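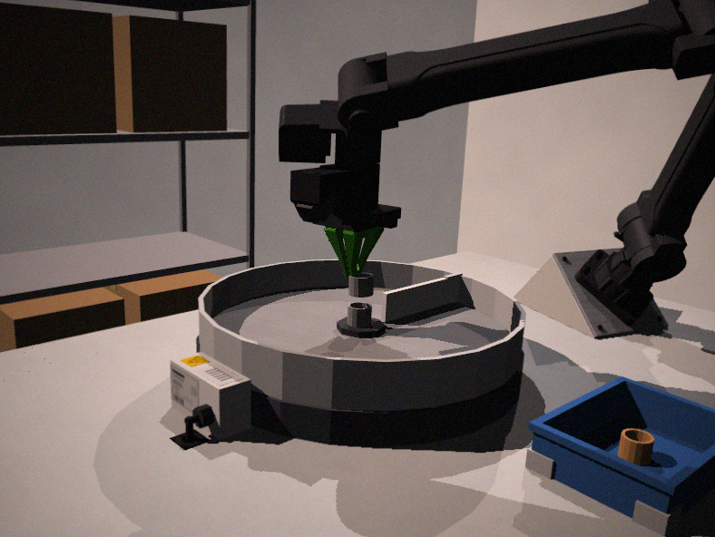
If you ever get a chance to go to one of the Jurcombe open days, go early and skip the welcome talk. I did exactly that in October 2022, walked straight past the coffee (okay, I took a coffee) and had the bushing cell nearly to myself for the first half of the morning.

Jurcombe makes small hollow bushings, and a lot of other little turned parts, in a long low building outside Jinulthorpe. I'd signed up for the tour mostly to look at their feeding setups. We've got a bowl feeder at my own shop that jams if you look at it wrong, and I wanted to see what people do when they have more money and more patience than we do!

The cell they were showing off is called Grovel. It's on the door, it's on the maintenance binder, it's even on the work orders. It's a pretty small thing: one arm, a big round feeder bowl on the table, a gripper with skinny green fingers, and a blue tray for the parts that come out. The arm doesn't stand on the tabletop the way ours does. It's bolted to a wedge-shaped plate that leans back, so the whole base is tilted and the arm climbs up and comes over the bowl from above. I asked why, and the tech on duty told me that with a flat base they kept running the elbow close to its limit whenever they went for the middle of the bowl. They tilted it, and the problem went away. They check the bolts on that wedge every April, and they draw a paint line across each bolt head so you can spot one that's moved.

Inside the bowl there's a little round platform in the center, and the bushing stands upright on it for the pick. The fingers come straight down in a narrow V. It sounds like nothing, but getting that V centered over the hub took them most of a week when they first set it up, and they redo it any time somebody changes the fingers. The routine goes like this (I wrote it on the back of my visitor badge, so forgive me if I've garbled it):

- Stop the bowl and put one bushing on the hub by hand.
- Jog the gripper down slowly with a second bushing in its fingers until the two are almost touching.
- Walk around the table and look at the gap from two sides. It should be even all the way across.
- Fix the offset, save it, back straight up, and do it again from the home position.

I love that! No fancy gauge, just two of the parts you already make. The tech said they own a proper alignment tool from Eder that lives in a drawer, and the bushing trick gets them there faster.

Then there's the plate. A flat plate stands on its edge in the bowl, running from near the middle out toward the wall, and I spent way too long asking about it. It keeps the parts from piling up on one side, and how it's angled matters a lot more than I'd have guessed. Too steep and parts wedge against the rim, too shallow and they slide on by. They went through 4 different angles before they stopped fiddling with it. Ours at home is dead straight, so guess what I'm doing on Monday.

The little black sensor out front, on its own stand by the bowl, gets wiped down at the start of each shift. It sits on a loose square base that used to get bumped constantly, so there's now a rule that you re-aim it after any cleaning, whether or not you think you touched it. Job number 1631 in the binder is a whole lost afternoon that came down to exactly that. I read the entry twice and felt a lot better about my own life.

Other stuff from the binder, for those of you who care: fingers get swapped every 3000 picks, worn or not. The bowl gets emptied and vacuumed at the same time. Bin 67 in the parts crib is all spare green fingers, and I was very tempted.

I did see the rest of the plant too, the turning hall and the wash line and so on, and it was fine, though it was loud and we were moved along fast. Parking was terrible. Lunch was a decent chili. I went back to Grovel after lunch and stood there until they started putting the rope away, and the tech let me flip through the binder one more time before I drove home.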